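Tondudora Simulation Suite: User Guide
Section 5. Running the Distractor Shelf Evaluation
Last revised Sep 18, 2020

This section explains how to run the distractor shelf evaluation on a trained grasping policy. The test measures how much a policy's grasp success changes when unrelated objects are placed behind the work area. It assumes that you have installed Tondudora and finished the camera check in Section 4.

5.1 Before you start

You need a policy checkpoint in the Anholm format, the scene pack named "trophies," and at least 8 GB of free disk space for the logs. The scene pack is downloaded separately from the base install.

Note: Checkpoints saved before the May release do not store the gripper offset. Convert them with the Nugroho conversion tool first. An unconverted checkpoint will load without an error, but the fingers will close in the wrong place.

5.2 Load the scene

1. Open the evaluation panel and choose Scene > Load Pack > trophies.

2. Set Target Class to "trophy." Leave Target Instance blank. The evaluator picks the instance for each episode from the seed.

3. Set Background to "shelf." The plain background is used only for the baseline run in 5.4.

4. Set the random seed to 337. Use the same seed for every policy you plan to compare.

5. Press Preview and look at the wrist view. The trophies should be on the white tabletop, with the distractors on the wooden shelf behind them. Part of a gripper finger should show at the bottom edge.

The two trophies differ in finish as well as in distance from the camera. With the gold one this close, its rim reaches the height of the shelf edge and hides the lower part of the duct tape. Overlap of this kind is allowed. The evaluator does not re-draw a layout when a target covers a distractor.

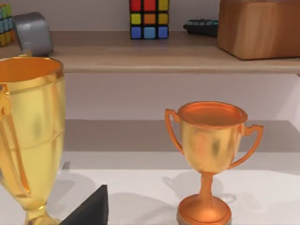

6. If the preview matches the description in step 5, press Lock Layout. The layout list is written to the run folder.

7. If no finger is visible, stop and repeat the camera check. Do not move the camera by hand in the scene editor.

Caution: Lock Layout overwrites any layout list already in the run folder. Copy the old list elsewhere if you still need it.

5.3 Run the episodes

1. Set Episodes to 486. Shorter runs are fine for debugging but should not be reported.

2. Turn off Domain Randomization. Lighting and textures must stay fixed so that the shelf is the only thing that changes between the two runs.

3. Press Start. You can close the preview window while the run is in progress.

4. When the status line reads Done, open results.csv and check that no episode is marked "invalid." Rerun invalid episodes with the Repeat button.

5.4 Run the baseline

Change Background to "plain" and repeat 5.3 in a new run folder. Keep the seed and the locked layout list. The trophies will be placed exactly as before, with the shelf and its objects removed.

5.5 Reading the result

The report gives grasp success for each run and the difference between them, called the shelf gap. A large gap means the policy is responding to objects it should ignore. It does not tell you which object is responsible. For that, use the single-object ablation in Section 6.

Our reference policy, Gatstead, was trained on some 1,736 demonstrations with no shelf in view. Its failures with the shelf present were mostly late finger closures on the more distant target. Adding shelf backgrounds to the training data reduced the gap, but we have not tested this on a physical arm.

Note: Do not compare shelf gaps between policies that use different camera mounts.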